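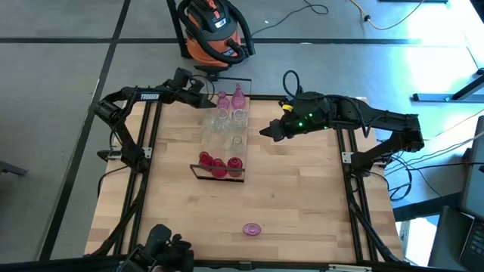 Slide 1. Glassware on a wooden table, black robot arm either side.

Start without the mic if the hall is small enough. Thank the Urncombe lot for having me back. Phones off, toilets by the far door, tea at the break.

Title of talk - Jalter Pictures and the art of the supporting feature. Say "supporting feature" and then admit everyone called them fillers.

What a supporting feature was. You paid for your seat, you got the big film, newsreel, maybe a cartoon, and before any of that a shorter cheaper thing with a murder in it. People came in halfway through. People ate through them. Courting couples did not watch them at all (pause, there is usually a laugh).

Ask who remembers continuous programmes. "This is where we came in." Don't let it run on too long, last time it ate the whole first section.

Jalter - who they were. One small studio, one and a half stages realy, the half being a shed with a good roof. Working through the thirties, shut in the war, back for the fifties. Turned out a picture in 14 days when things went well. Main business was crime, some comedy, one musical which is lost and by all accounts should be.

Next bit - how you make a film in 14 days.

Same staircase. It's in everything. Country house, hotel, embassy, boarding school, hospital once with a white sheet over the bannister. Once you know the staircase you can't stop seeing it. Show the stills in order, don't talk over them.

Same coat too - the one with the big fur collar. Worn by the rich widow in The Night Porter's Key, by her maid in the next one, and by then it's looking tired. In the last one it's on a bed as a rug.

Long takes. Not art, speed. Every new camera position is lights moved and an hour gone. So you get two people stood by a fireplace talking for a whole reel. Some of the actors are wonderful at it. Theatre people mostly, doing a play in town at night and this in the day. Watch for the ones who are clearly trying to keep their voice down for the evening.

Clip one. The fireplace scene from A Cab for Mrs Vane. Tell them to watch her gloves. She takes them off on the line about the will, puts them back on when she's decided to lie. No close-up, nobody points at it. Whoever thought of that had thought about it properly.

(If clip won't play - describe it, move on, do not fiddle with the laptop.)

Now the big one. The Thorlacius Necklace.

Plot, quickly. Rich woman, plain daughter, necklace goes missing at a dinner. Daughter suspected. Daughter leaves home, gets a job, gets a decent haircut, comes back and everyone is frightened of her. The necklace hardly matters. There's a detective but he's mainly there to hold his hat.

It's a woman's picture hiding in a crime picture. That's my whole argument tonight so say it twice. The studio sold it as a thriller, the poster has a gun on it, and there is no gun in the film. Anywhere. I've looked.

Why it works:
The mother. Played dead straight, never raises her voice. Does more damage with a teaspoon than the villain does in the whole of reel four.
The daughter's clothes. She starts in brown. Black and white film, I know, but you can tell it's brown.
The haircut scene. No music. Just scissors. I think they'd run out of money for music and it's the best thing in it.

What doesn't:
The fiancé. Wet. He gets one good line and he fluffs it, and they kept the take.
The comic policeman. Two scenes too many.
The ending. More on that after the break.

Clip two. Haircut. Lights right down for this, it's a dark print. Then straight to tea.

BREAK

After the break, get them sat down. Ask what they made of the daughter. Someone always says she should have kept the long hair. Be nice.

Fustitz. Have to do Fustitz. For anyone who hasn't come across it, Fustitz is the made-up country in the Jalter spy films. Mountains, a king, a general with a moustache. It's got a railway because they had a railway carriage. Half a railway carriage. The side with the door.

The map on the general's wall is different in every film. In one of them Fustitz has a coast. Nobody in the film seems surprised. The national anthem is a hymn played too slow.

Point about Fustitz, don't just do the jokes. Made-up countries let them say things the censor would have sent back if they'd named a real one. The general's speech in Express to Fustitz is a nasty bit of work and you wouldn't have got that through with a real flag behind him. Read out the short version. Slow down here, I always gabble it.

The endings. Back to the Necklace as promised. She's won, she's got the house, mother is upstairs, and then the fiancé walks in and she marries him. In under a minute. It looks like a different film. Different lamp on the table, even the hair's not quite the same length. My guess, and I should say it is only a guess, is that somebody higher up saw the first ending and didn't like a woman alone on the staircase. Would love to see the first ending. If anybody in Urncombe has a tin in the loft please come and find me.

What survives. Jalter made 50 films, 27 can still be seen in some form. Of those 6 are in a state you'd want to show to a friend. The rest are scratched, short of a reel, or have somebody else's titles stuck on the front. Some were cut down for television and the cuts are brutal, there's one where the murderer never gets introduced. He just turns up at the end and confesses.

Where to start if you want more. Mrs Vane first, then the Necklace, then any Fustitz. Don't start with the comedies. Don't start with Fishpaste For Four whatever anyone tells you.

Bit about watching them now. Don't watch them as bad versions of the big pictures. Watch the edges - the woman serving the soup, the taxi driver, the extra who looks straight at the camera. Short film, no time, and somebody still bothered about the gloves.

Questions. Repeat the queston back before answering as they can't hear at the back.

Likely ones -
Were they ever in colour? One, partly. It's awful.
Did the staircase survive? Don't know. Wish I did.
Is there a book? No. Not yet, and don't look at me.

Must be out by ten, the hall locks up. Handouts on the chair by the door. Pick up own extension lead this time.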